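In February I visited the Nilurton lab together with Eylül Ersoy. We had 39 minutes for the planning group, and it was too short for me. 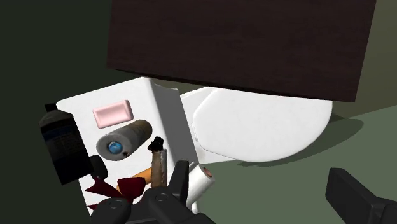
Motion planning there is tested in simulation first. Keabetswe Moodley showed us their tool, Lorkance, which gives 5 candidate paths for each grasp and a cost for every one. In a bathroom world, with bottle, soap and canister crowded against a white box, the collision check takes most of the time. She told us that three of seven planners were already removed from the list -- they were too slow in clutter like this.

I asked how the cost weights are chosen. By hand, she said, and Zodwa Zulu keeps them in a text file. I would like to see the next version.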